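Desk Baskets, Catch-Alls and Other Things I Used to Roll My Eyes At

Posted 2024-04-22

I don't trust organizing advice. Most of it is shopping advice wearing an apron. You read that your counter is a mess, you buy six matching bins, and a month later you have the same mess in six matching bins. So when readers kept asking me to do a page on baskets for a room that has to be an office and a laundry and the place where the fruit ends up, I put it off as long as I could.

I gave in last August. What follows is what held up and what didn't. Take it or leave it.

Do you need a basket at all?

Try this before you spend anything. Clear the surface completely, put everything in a grocery bag, and live with it for 12 days. Whatever you fish out of the bag more than twice gets to come back. The rest was never being used, it was just being stored at elbow height.

I did this with my own desk and got back a pen cup, a charger, reading glasses, a stapler (which surprised me) and whatever fruit I'd bought that week. The coasters, the candle and a little tray that a Skevodero catalog once convinced me was "essential" are still in the bag.

If what comes back fits in your two hands, stop reading. You don't need a basket.

Size: smaller than you think

The usual rule is to measure the surface and buy to fit. I think that's backward. A basket fills up no matter how big it is, and a deep one fills up with things you can't see. I had a deep one by the dryer for years and the bottom layer was buttons, dead batteries and a takeout menu for a place that closed.

Go low. You want sides just tall enough to stop an orange from rolling out. If you can't see everything in it from your chair, it's too deep for a desk.

Two small ones beat one large one, and I say that as someone who suspects stores of inventing the phrase "set of two." With two you can keep food away from everything else. With one you will eventually find a paper clip stuck to a plum.

Woven, plastic or wire

Plastic is the easiest to clean and the ugliest to look at while you're on the phone. Wire marks soft fruit and snags sweaters. Woven looks best and collects crumbs, and anybody who says theirs doesn't has never turned it upside down over a sink.

I lean woven anyway, with conditions:

Run your palm over the rim and the underside before you buy. If it catches your skin it will scratch a desktop.

Press down on the sides. If they fold, they'll fold for good once there's weight in them.

Sniff it. A strong chemical smell does go away eventually, but I wouldn't put a peach in there in the meantime.

Skip the fabric liner unless it comes out for washing. A sewn-in liner is a crumb museum.

I tried a Preltanar basket that was sold as wipe-clean. It was, on the inside. The outside held dust like a felt hat. The Maurya one cost less and has lasted longer, though its color came off a little on a damp cloth, so keep it away from white laundry until you've wiped it down a few times.

Color is the one place where I've changed my mind. I used to say get neutral and forget about it. But a neutral basket on a pale desk disappears, and then things get set down next to it. A loud one gets used. Orange on white works very well, for the plain reason that you can find it.

Fruit on a desk

I was against it. My friend Thanakorn Yimyam has done it for years and eats better than I do, so I tried it.

Only put out what you'll eat in two or three days. Keep bananas somewhere else if you like your other fruit firm. Don't wash it before it goes in the basket, wash it when you're going to eat it — damp fruit in a woven basket is how you get fuzz. And keep it out of direct sun, whatever the magazine photos show.

Round fruit rolls. If your desk goes up and down, this matters more than you'd expect. Raise it slowly the first time with the baskets loaded and keep a hand ready.

Where they go on a standing desk

Every guide I've read says to push baskets to the back edge. Fine, if you never need what's in them. I'd put the one you use most near the middle, within reach with a bent arm, and the second one farther along. Keep the strip in front of you clear for actual work. Leave the side with the height control open too, so you aren't reaching around a basket to get to the buttons.

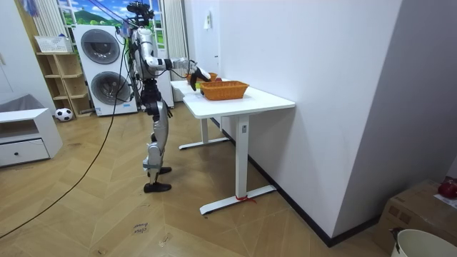

When the laundry is in the same room

Lint is the whole problem. It drifts, and woven things catch it. If your washer and dryer are stacked a few steps from your desk, shake the baskets out every time you empty the lint trap and you'll stay ahead of it. Don't fold clothes on the desk. I know it's the right height. You'll move the baskets "for a minute" and they'll live on the floor from then on.

Cleaning

Once a week, tip them out over the trash and knock the bottom with your hand. Once a month, go over them with a dry paintbrush, an old one with stiff bristles, then a barely damp cloth. Let them dry fully before anything goes back. I've seen people recommend soaking. Jirayu Limsakul soaked hers and it dried in the shape of a saddle.

Skip the sprays. The Ernik basket spray I was talked into smelled like lemon and left a film.

What I'd still call nonsense

Labels on an open basket. Dividers for anything smaller than a shoebox. Replacing them every season. And any list that has you buying the containers first and deciding what goes in them afterward, including, I'm sorry to say, one I wrote myself a few years back.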